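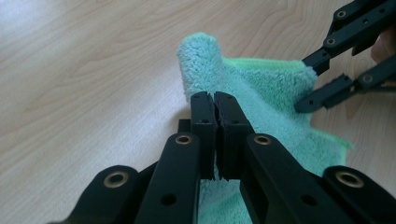
*Green microfibre towel on the front-room table*

**Ticket 1220: washer stops before final spin**
Unit: Midevance front loader, laundry cupboard
Logged by: Saturnino Cuesta
Status: open, waiting on part

Machine halts with 2 minutes on the display and shows E48. Drum is full of water and the door stays locked. Happened on the cottons program in March, then again on quick wash.

Tried so far:

- Power off at the wall for an hour. Same code.
- Cleaned the pump filter. Found a hair tie and a coin.
- Checked the drain hose for kinks. None.
- Ran an empty rinse. Drained, but slowly.
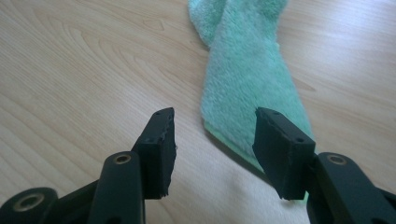 Drain pump hums but the flow is weak. Gramitari phone support asked for a test with one light item before they would send a tech. I used the turquoise-green microfibre towel, on cold, no powder. It stopped at the same point with the same code, so load weight is ruled out.

Tejada quoted $49 for a replacement pump, pickup from the Cornano store. Ordered. Will fit it myself and run cottons again. Leave the washer off at the wall until then.

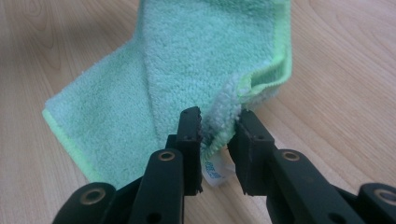
*Towel, lime-green binding along the edges*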